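Checking the views in Julus

1. Start Julus and open the Arkia planner. I wait 11 seconds for the feeds to settle.
2. Load the microwave task and set replay speed to 2. 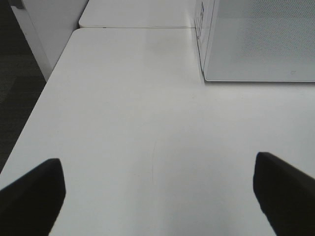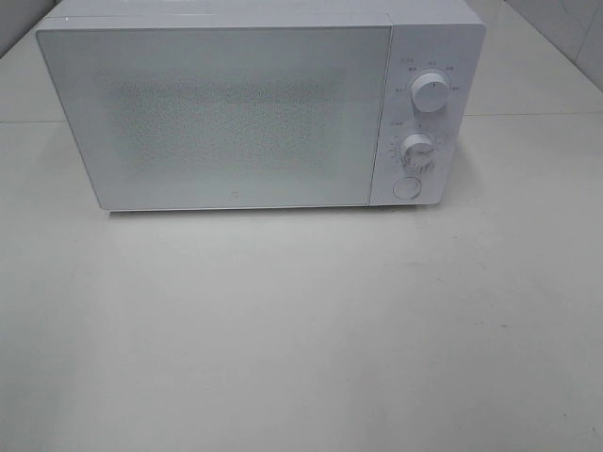
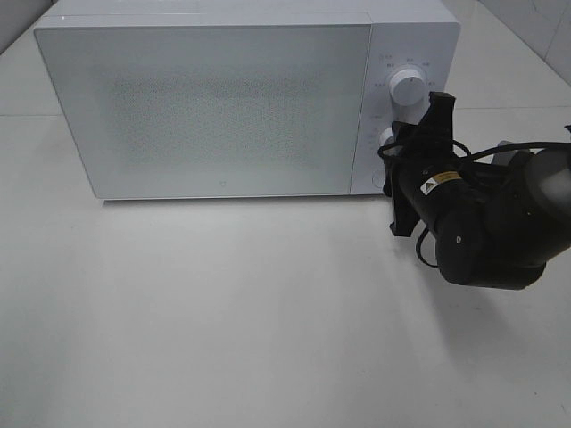
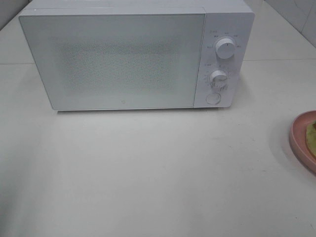
First view: wrist camera. Other three: fixed camera, door side on the left, knobs on the right.

3. Draw the knob regions on a fixed view with no arm in it – much easier!

Note: I keep 6 replays per task.

Caution: pause the planner before you save regions.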